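Trirkance: A Hand-Held Gripper Tool Built in a Shared Workshop
Final project report, Ositz workshop, Zadov

1. Task

The task was to build a gripper that a person holds and works by hand, using parts that could be printed or bought cheaply in Zadov. The gripper had to open wide enough for ordinary household objects, close evenly from both sides, and carry a camera that looks down at the fingers. There is no motor in it. The hand does the closing, and a motor version may follow if the shape turns out to be right.

I started in February and had the use of the Ositz workshop for the rest of the term, mostly in the evenings. The workshop has two printers, a drill press and a bench with a vise. All my printing was done on the older of the two printers.

2. Design

The first sketch had one moving finger and one fixed finger. I dropped it after a cardboard model, which pushed everything to one side when it closed. The final design moves both fingers by linkage arms. Each arm turns on a bolt. In the first prints the bolts ran straight in the plastic and the holes wore oval within a few days, and the fingers started to rattle. I drilled the holes out and put metal around them.

The fingers are separate parts held on with screws. This was the best decision in the project. A broken finger could be replaced without taking the linkage apart, and I broke a good number of them. 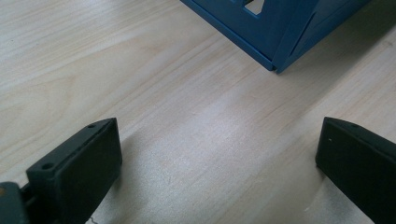

Finger geometry took the most time. My early fingers were narrow and flexed at the tip, so a thin object would slide out at the front when I squeezed harder. Making the part thicker stopped the flexing but made it slower to print, and a full set of parts now takes 23 hours on the Ositz machine. With the gripper open, the blocky fingers angle in toward each other in a V, and from the camera there is a clear stretch of table between them. That stretch matters when lining up on something further away, such as the blue plastic in front of the tool. The small round screw holes near the top edge of the finger are part of the model and were not drilled afterward. The surface is left as it came off the printer, matte and a little bumpy. I tried sanding one pair and saw no use in it.

3. Weight

The complete tool weighs 765 grams. I had hoped for less. Most of it is in the front half, so the wrist gets tired before the fingers do. Moving the handle back would make this worse, and moving it forward puts the hand into the camera view. I left it where it was. Printing the linkage arms with less infill saved very little and two of them cracked near the bolt, so I went back to the heavier setting.

4. Trials

Trials were done on a wooden tabletop with things that were already in the workshop: books, boxes, a tape dispenser, a mug. For each trial I noted whether the object was held and whether it turned in the grip when lifted. I made 48 trials with the final fingers. Soft objects gave no trouble. The mug was hard to hold by its body and easy by its handle. Boxes with glossy covers turned in the grip unless both fingers met them at the same height.

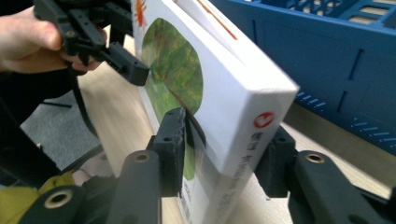
Ristić

Standing a book up between the fingers was the trial I repeated most. The white one has a glossy cover, and holding it diagonally between the pads shows quickly if one side is pressing higher than the other. The left pad is ribbed, which gives the cover some grip without marking it. The brass rings around the bolt holes on the linkage arms are the fix described in section 2. A second gripper can be brought in from the side, with its finger tip against the green part of the cover, and then the book is touched from two directions. I did not plan for two tools on one object and the design was not changed for it, but there is enough room if the second one comes in high. The strap or cable side of the tool needs care in this position. Anything hanging down can catch on the edge of the table.

5. Problems left open

The screws in the fingers work loose. I tightened them every Sunday and by the end of the week one or two could be turned by hand. Thread lock would probably help, but I was changing fingers too often to use it.

The linkage has play in it when almost closed. For a book this does not matter. For a coin or a sheet of card it does, and version 2 should have a shorter arm with a wider bearing surface.

The model files and the parts list are on the workshop computer in the Trirkance folder. The file marked "old arm" should not be printed. It has the wrong hole spacing.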